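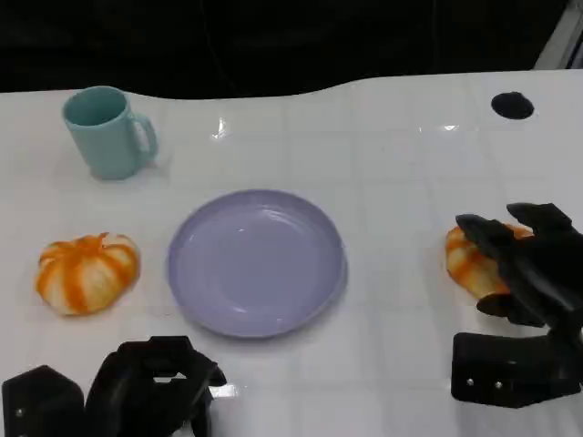

The first thing I learned at Irnmont is that you don't lean on the table. I'd been in the room maybe a minute, had my notebook out, and was looking for somewhere to put my elbow. "Please don't," said the technician who looks after the two-handed cell they call Durkwood. "I leveled that this morning."

She's had the job for 4 years and she talks the way good mechanics talk, with her eyes on the machine the whole time. I asked what a normal Tuesday looks like and got a long answer about screws. "Everybody wants to hear about the software, and sure, okay, but my day is fasteners! Fingers curl and uncurl all day long and things work themselves loose. I go around both hands with a driver before I've had coffee."

So does she tighten everything? Nope. She checks, and she only touches what has moved. Crank down on a plastic housing, she told me, and you've got a crack by lunch. (She has a jar of cracked ones. I was allowed to shake it.)

The hands get a proper service every 200 hours, which means fingers off, joints cleaned, and everything back on in the same order. Tendons get swapped at 2000 whether they look tired or not. "I used to wait until one frayed. Then one let go on a Friday night and I spent the weekend on my knees with a flashlight."

I wanted to know about the pumpkins. The little striped ones are her favorite test piece after a rebuild, it seems, and she got pretty animated about it. "A mug gives you a handle and a nice straight side. A pumpkin's got ribs! If one finger is closing late, it lands on the wrong side of a rib and the whole thing rolls. I can see that from across the room, before the log tells me anything." Plates she saves for last. They're low and slick, and a fingertip that sits a hair too high will just skate over the rim.

Her least favorite chore is the glossy tabletop. It throws glare back at the camera, and she'd love something duller, but the white top came with the cell from Conneely and the budget for a new one keeps sliding. For now she wipes it down and fiddles with the lamps. "I've moved those lights more than I've moved my couch."

We got onto calibration after that, and I'll admit I lost the thread for a while. The short version: both hands go to a set of known points, she writes down how far off each one is, and if the numbers drift two days running she pulls the wrist. She keeps it all in a paper notebook, 280 pages, nearly full. The next one is already on the shelf.

Before I left I asked what she'd say to somebody setting up their first cell. "Label your cables at both ends," she said, and went back to the left wrist.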